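In praise of the snack box

I've been arguing with my friend Eino Ahonen for months over where food ought to live in a house, and I've decided to put my side of it down here, where he can't interrupt me.

Eino's view is that food lives in the kitchen. All of it. Crisps in a cupboard, biscuits in a tin, cakes in whatever cakes go in, and if you want something you get up and fetch it. He has a larder with labels on the shelves (of course he has) and he once drove me round half of Gruststead looking for jars that would match the ones he'd got already. I'm fond of him. I just think he's wrong, and wrong in a way that makes life a bit greyer than it needs to be.

My own view is that every house should have a snack box. By that I mean a plain cardboard box, the sort a delivery comes in, with all the daft little things tipped into it in no order whatsoever. Buns, jellies, crackers, those wafer things that taste of nearly nothing and that I could eat until I'm ill. No lid. No labels. And it should be allowed to travel! Mine has been on the stairs, on the back seat of the car all the way to Plesow, and more often than anywhere else on the bed.

I got the habit from Anwara Abeysekara, who I shared a flat with when we were both far too broke for biscuit tins. Her aunt used to send a box of treats every April, and Anwara would plonk it in the middle of her bed and shout, and whoever was in would come and sit round it and rummage. You never knew what you'd get. There was a hard sesame thing that I'm convinced did for one of my fillings, and I still went back for it. We had long talks over that box, about jobs and awful boyfriends and whether the landlord was ever going to look at the boiler, and I can't imagine having a single one of them standing up in front of a cupboard.

And I think that's my main point, if I've got one. A cupboard is for one person at a time. You open it, you have a guilty look, you take your thing and you shut it again. A box has four sides and people can sit at all of them.

The other point is the wrappers. I know, I know, there's too much packaging in the world and I do feel bad about it. But snack makers spend such effort on colour, all that shiny blue and hot pink and orange, and then we go and hide the lot behind a door. Decanting is even worse. Eino takes things out of their packets and puts them in jars so they all look like gravel. In a brown cardboard box they look like treasure, and I'll stand by that.

Beds come into it too. People get very stern about food on beds, mostly because of crumbs, and fair enough, I've slept on a cracker and I didn't enjoy it. But the box is what makes it work! Everything's contained, everything's still in its packet, and a good leafy sheet forgives a lot.
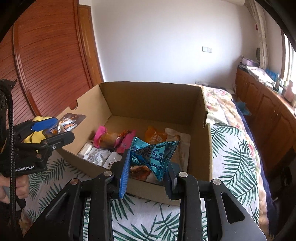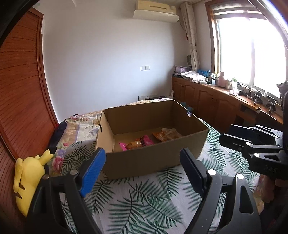 Now, rules. I said no order whatsoever, but I do have a few, and Anwara would be cross if I left them out. You don't take the last of a kind without asking. You don't put empty wrappers back in, ever, as there's nothing sadder than a promising rustle with nothing inside it. Anything with real chocolate comes out in hot weather. And the box gets emptied right down to the cardboard before it's filled again, so the unloved things at the bottom have their turn. Last time that was a packet of plum sweets I'd been avoiding for ages, and they were lovely, so more fool me.

Eino read a draft of this and says I've ignored mice. I haven't ignored mice. I've simply never had one, and I told him so, and he gave me the look he gives people who don't rinse out tins. He also ate two buns out of the box while he was reading, sitting on the end of my bed with his shoes off, and then asked whether there were any more of the orange ones.

There were. I made him dig for them.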